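Wool Wash Questions, Answered Without the Sales Pitch

Usha Hegde runs our knitwear repair desk and gets the same questions every October, when the hats come out of storage. Her answers are below. She doesn't sell detergent.

Do I need a special wool wash?

Probably not. Prornix and Nukotow both put out bottles with a sheep on the front and a price to match. I've washed sweaters in each of them and in plain baby shampoo, and I couldn't tell you afterward which was which. What you do need to avoid is anything with enzymes meant for stains. Some of those go after protein, and wool is protein.

How often should I wash a knit hat?

Less than the label on the detergent suggests. If it smells or the brow band looks grimy, wash it. If it doesn't, leave it alone. 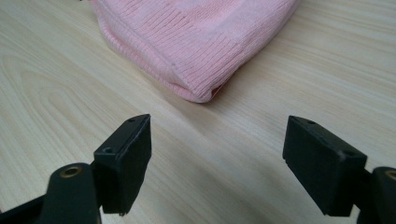
Pale pink ribbed beanie, folded flat.

Is "no-rinse" really no-rinse?

The maker says so. I rinse anyway. Try it once: soak, squeeze, then put the piece in clean water and look at the water. If it clouds up, ask yourself where that stuff was going to end up.

Can I trust the wool cycle on my machine?

Depends on the machine, and the manual won't tell you much. One brand's wool cycle hardly moves the drum and another's will felt a sock. Test it with something you don't love. Acrylic is far more forgiving, and plenty of "wool look" hats are acrylic, so read the fiber tag before you fuss.

My hat shrank. Will hair conditioner bring it back?

You'll see this one all over the internet. Conditioner makes the fibers slippery, so a slightly tight hat may stretch a little while damp. Felted wool is felted. I have yet to see a before-and-after that convinced me, and people have brought me plenty of felted hats.

How do I dry knits without stretching them? 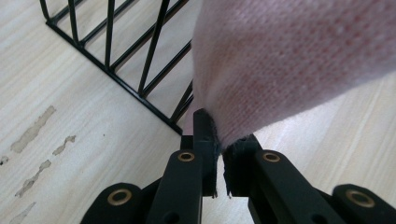

Gravity is the main problem, and wet yarn is heavy. The Allico drying clips are advertised as "stretch-free," a claim I don't buy for any clip. Soft knit held at one spot with the rest hanging, like the pink piece here, puts the pull on a few stitches. That's fine for a moment and a bad idea overnight with a soaked sweater. Roll it in a towel, press hard, and lay it flat. Flip it when the top feels dry.

Do cedar blocks keep moths away?

Yasaman Shirazi at the front counter swears by hers. I think she has clean sweaters and a tight closet door. Store things clean and sealed, and check them now and then.

Are fabric shavers safe?

On a flat, smooth knit, with a light hand, yes. On ribbing, go slowly, as the ridges are easy to nick. The Nieto shaver we keep at the desk is okay. So was the cheap one before it.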